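Picking knitwear by the cuff: first results from the Drisley trials
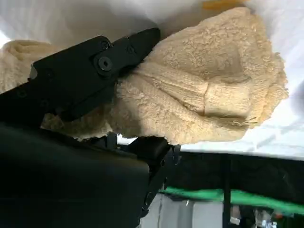 The garment handling group at Zornero has finished its first full set of grasping trials on knitted clothes, using a method that teaches the arm from recorded human-guided runs. Knits are harder than shirts or towels because they stretch, and because a deep pile hides the folds underneath. With a fluffy cream knit like the one in the gripper, the ribbed cuff is the easiest landmark to find — it is smoother and tighter than the curly yarn next to it, and the wrist camera can pick up the change in texture at close range.

The training set holds 3556 runs, collected at the Drisley workshop since January. We then tested two versions of the model on 254 new attempts each. The first was trained on every run. The second was trained on the same runs with the cuffs, hems and collars marked by hand in 200 of them. The marked version made 63 fewer failed grasps, and most of the gain came on sleeves.

Dark knits are still a problem, and neither version copes well when two garments are tangled together. Urquhart is building a second set of fingers with a softer pad, which we will try on the same test garments.

A fuller write-up will go on the Ulthorpe project page once the sleeve results have been checked.

24 March 2022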